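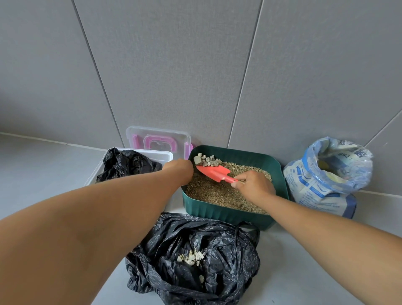
换猫砂的这一个月：一个搬家的人的笔记

各位读者，你们好。我是 Philomena Moriarty，在 Briem 住了四年。我的中文是成年以后学的，所以如果有句子走路不太稳，请你们原谅。编辑请我写一篇关于猫的文章，因为上一期有几位读者写信问：搬家以后，猫不肯用原来的砂盆，应该怎么办。我不是兽医，我只是养过很多年猫，也搬过很多次家。我把我知道的写在下面，请你们按自己的猫来判断。

先说我的两只猫。大的叫 Tosto，是一只十三岁的公猫，灰色，脾气慢。小的叫 Rirnon，是一只母猫，三岁，什么都要先闻一遍再决定喜欢不喜欢。二月我们从河边的旧房子搬到现在的公寓，走路要过一座桥，再上一个坡。对人来说这是很近的距离，对猫来说，我想，等于换了一个国家。

搬家以前

我做得最对的一件事，是没有在搬家以前洗猫的毯子。我的母亲如果知道会很不高兴，她认为新房子里只能进干净的东西。可是猫认识家，主要是用鼻子认识的。毯子、纸箱、抓板，上面都有它们自己的味道。我把这些东西放在一个单独的箱子里，写上“最后装，最先开”。搬运的师傅看了这几个字，很认真地照做了，我很感谢他。

我做得不对的一件事，是同时换了猫砂。旧的那种在附近的店里买不到了，我想，反正什么都是新的，砂也可以是新的。这个想法听起来有道理，实际上让我多洗了很多次地板。Rirnon 站在新砂旁边，用一只前脚碰一下，甩一甩，然后走到浴室的脚垫上去了。脚垫是白色的。我不再多写。

后来我请朋友从旧房子那边的店里带来一袋旧砂，先全部用旧的，过几天加一点新的，再过几天再加一点。这样换了差不多整个月。每一次加的时候，我都看她挖不挖，埋不埋。如果她挖得很短，马上跳出来，我就退回前一步，等两天再试。Tosto 没有意见，他对什么砂都没有意见。

砂盆放在哪里

读者问得最多的是位置。书上常常说“安静的地方”，我觉得这句话不够用，因为洗衣机不转的时候，洗衣机旁边也很安静。我第一次把砂盆放在那里，到了脱水的时候，整个地板都在抖，Tosto 从里面出来的速度，我已经好几年没有见过了。

现在我有三个砂盆，两只猫，三个盆，这是许多养猫的人推荐的做法。三个盆不放在一起，如果排成一排，猫大概会把它们当成一个大盆。一个在走廊尽头，一个在书房，一个在阳台的门里面。书房的那个用得最多，我写这篇文章的时候，也听得见挖砂的声音。

靠墙角放有好处，也有坏处。好处是砂不容易飞出去，打扫的范围小。坏处是，如果家里两只猫关系不好，一只可以在出口等着另一只。我的两只关系很平常，互相不打，也不互相舔毛，所以墙角没有问题。如果你的猫会互相追，请给砂盆留两个方向可以走。

吃饭的碗和砂盆要分开，这个大家都知道。水碗也要分开，这个我是后来才知道的。我把水碗从书房搬到厨房门口以后，Rirnon 喝水多了一些，至少我加水加得更勤快了。

每天的打扫

我早上铲一次，晚上铲一次。晚上那次在洗碗以后，这样不容易忘记。铲的时候先看一眼，再动手。猫不会说自己哪里不舒服，可是砂盆会替它们说一部分。尿团突然变得很大，或者变得很小很多，或者一整天都没有，都应该记下来，打电话问医生。公猫如果蹲很久却没有尿，那是急事，不要等到第二天早上。这一点我想请每一位家里有公猫的读者记住。

我用一个普通的本子记录，不用手机。每天写一行就够了：铲了几次，有没有奇怪的地方，吃得怎么样。去年秋天我翻回去看，才发现 Tosto 的尿团从夏天就开始变大。医生检查以后，说是肾的问题，年纪大的猫常常有，要换食物，要多喝水。他现在的状态很好，每天下午仍然睡在打印机上面。

铲得太深会把盆底的湿砂翻上来，味道反而更重。粘在底上的，我先等它干一点再铲。全部换砂的那天，我用热水和很少的没有香味的洗涤剂洗盆，然后晾到完全干。有香味的清洁剂我不推荐，柠檬味的尤其不推荐，很多猫不喜欢那个味道。

砂要放多深，每家都不一样。我从浅的开始，一点一点加，看猫站在里面稳不稳。老猫的关节不太好，砂太深的时候，它们像人在沙滩上走路一样费力。盆边也不要太高。Tosto 的那个盆，我选了进口低的一种，他迈进去的时候就不用先想一想。

如果猫在外面尿了

首先，请不要骂它。我知道这很难，我自己也在半夜对着一只脚垫说过不好听的话。可是猫不明白你为什么生气，它只明白在这个房间里有人大声说话，下一次它会找更隐蔽的地方，比如你的冬天的鞋子里。

然后用酶类的清洁剂，按说明书上的时间等，不要马上擦干。普通的清洁剂只能让人闻不到，猫还是闻得到。我擦过以后，在那个地方放一个食盆，放几粒干粮。猫一般不愿意在吃饭的地方上厕所。三个星期以后我把食盆收起来，Rirnon 没有再回去过。浴室的门我也关了一段时间，这也许才是真正的原因，我不能确定。

如果位置、砂、清洁都改了，还是没有用，请带猫去看医生。膀胱发炎的猫会觉得是砂盆让它疼，所以它躲开砂盆。这不是脾气问题。

关于钱

有读者问一只猫一个月要花多少。我只能说我家的数字。上个月我花在食物上的是 286，花在猫砂和酶清洁剂上的是 186，两只猫合在一起。Tosto 的肾病食物比较贵，如果两只都是年轻的猫，会少很多。便宜的砂我也试过，灰尘大，我自己先咳嗽起来，所以又换回来了。大袋比小袋划算，可是请先买小袋，等猫同意了，再买大袋。我的柜子里现在还有一大袋松木的，没有一只猫同意过。谁需要，可以来拿。

读者来信

住在坡下面的一位读者写信说，她的猫只在她铲完的那一分钟里进去上厕所，她刚刚站起来，又要蹲下去。我家也是这样！我没有办法，只能把铲子先放在手边，等它用完。猫喜欢干净的砂，我们应该把这当作一种表扬。

另一位读者问，能不能把用过的结团砂冲进马桶。请不要。很多砂遇到水会变大，水管会堵，修水管的费用比猫砂贵得多。即使袋子上写着可以冲，也请先问一下你们楼里的管理处，旧楼的水管特别窄。我用一个带盖的小桶，里面套袋子，两天扔一次。

还有一位读者说他快要有孩子了，问妻子可不可以继续铲砂。这件事请你们问医生，在问清楚以前，由你来铲。如果家里只有她能做，要戴手套，每天都铲，做完好好洗手。猫不需要送走，我看到有人在网上这样劝别人，心里很难过。

下一期

下一期我想写带猫坐火车。我和两只猫去过一次 Asach，路上的时间比我想的长很多，Rirnon 在过隧道的时候唱歌，同一个车厢的人都很客气。如果你们有带猫坐车的经验，特别是晕车的猫，请写信到编辑部，写中文或者英文都可以。信请写短一点，我读得慢，但是每一封我都会读完。

松木猫砂仍然在我家门口的柜子里，晚上七点以后来按门铃就可以。

Philomena Moriarty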